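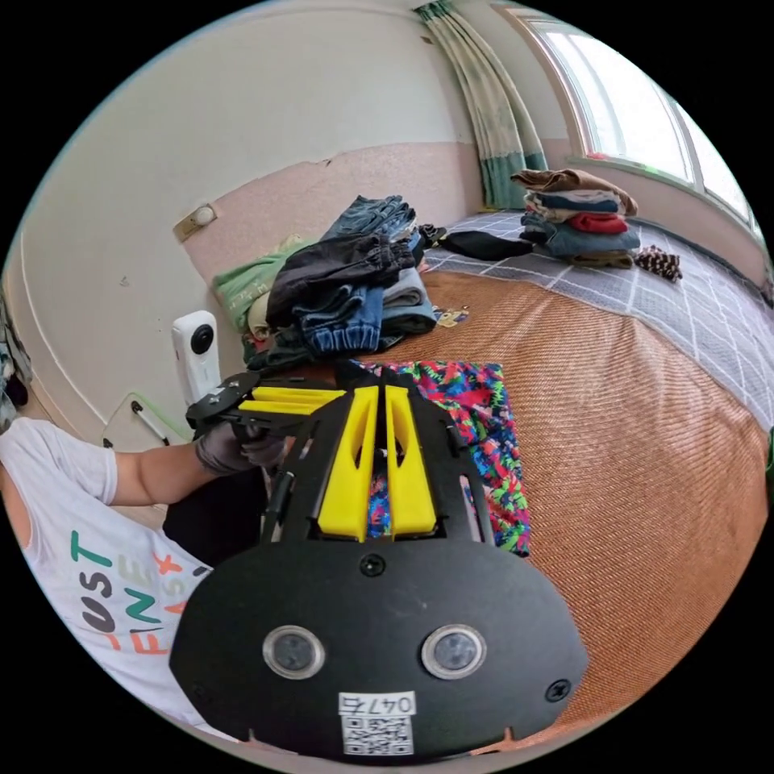

1. OPEN (5 min, no more)

Say hi, thank Tin-yau Hsieh for the slot. Phone off.

Start with the Clesside story straight away. No agenda slide. Late orders, everybody knew, three managers in a row "fixed" it. Each fix was a new form. By December there were 11 forms and the orders were still late.

Ask room: who has a form at work that exists only because something went wrong once? Wait for hands. Really wait.

2. WHAT COUNTS AS A PROBLEM

Gap between what should happen and what does happen. Write it on the board in plain words.

"Communication is bad" - can't work on that. "Night shift gets the change list after they've started" - can work on that.

Pirela example if time. Their statement was half a page, had the answer in it already (buy software). Read it out slow, let people spot it.

Thing to stress: if the fix is in the problem statement, go back and write it again. Repeat this, people miss it. 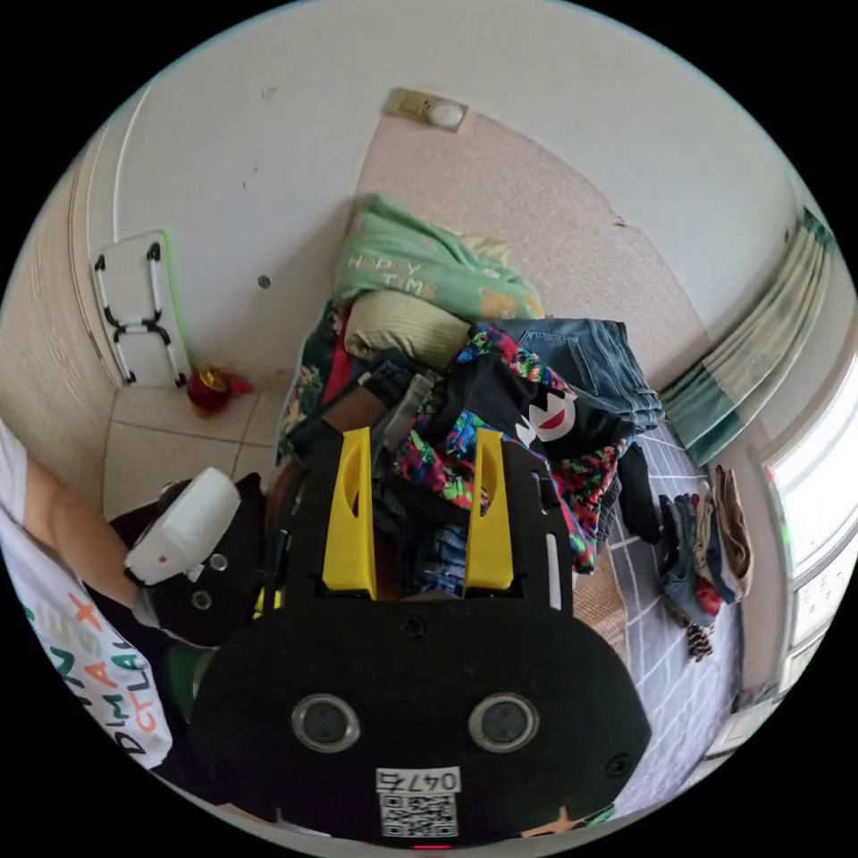

Clothes and bedding heaped on the bed.

3. ASSUMPTIONS

Hand out cards now, not before. Last time they read them while I was talking.

Pairs. Each pair takes one statement and lists what has to be true for it to hold. Then mark which ones anybody has checked. Usually very few. Don't rub it in.

Turkadeo: whole team assumed customers wanted faster replies. 300 complaints read in one afternoon by Thanakorn Rungrueang and a colleague. Most of them were about getting two different answers from two different people. Speed hardly came up. They had already spent the training budget on speed.

Pause there. Somebody will say "we'd never do that." Ask them when they last read raw complaints, not the summary.

Skip the fishbone slide unless asked. It eats time and they've all seen it.
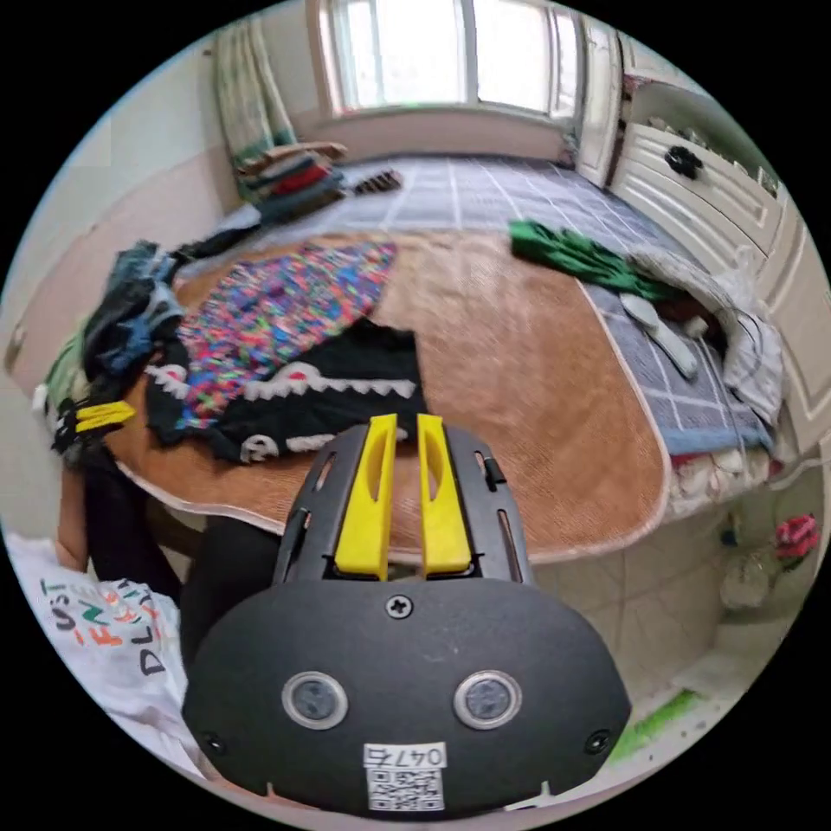 4. WHO SAYS IT OUT LOUD

Problems people see but don't raise. Reasons I hear most:
- raised it before, nothing happened
- whoever raises it ends up owning it
- boss built the thing that's broken

Second one is the big one. Spend the time here. If raising a problem means you get it on top of your normal work, you learn to keep quiet pretty quick. Split the two jobs: one person reports, manager assigns. Sounds small. At Clesside it changed the Monday meeting completly.

Own story - the budget sheet, my first supervisor job. I saw the error, said nothing for a month, it was in a board report by then. Keep it short, dont go into the names.

5. BAND-AIDS

Band-aids are fine if you know it's a band-aid. Put a date on it, put a name on it. When the date comes, either take it off or admit it's permanent.

Cost slide: a workaround that saves an hour today but costs 500 a month in rework. Show the line crossing. Don't explain the math, point and move on.

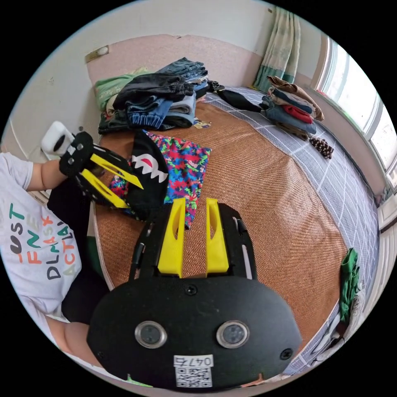
Back to the Clesside forms. Ask which of them had an end date. None. Ask what they would have cut first and take two answers, then say what really happened (merged most of them, killed the rest, moved the cut-off for orders to noon).

If somebody brings up blame culture, park it, it's a whole other talk. Offer to chat at the break.

6. CLOSE

One task for the week: pick one problem, write it in one sentence with no fix in it, show it to someone who does the actual work. See if they agree.

Questions. If none, use the Pirela one - "what if the boss wrote the statement?"

Collect cards at the door!! Need them for the next group.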